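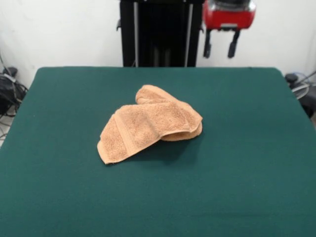
Linens and folding room, progress to May

Evaristo, quick one before Wednesday's call.

Room at Rowlands is in use. Green felt on the big table, walls white. Towels: tan terry, the ones with the woven border band. Still on 2,433 of the 1,000 + reorder, will split that out properly next time.

Folding sheet drafted, thirds first then roll. Border band facing out, teh shelf looks better that way.

Spend: 800 of the 1,000 for linens. Trodska invoice not in yet.

Still to do: shelf labels, 20 more bins from Nornska.

Tomos Prosser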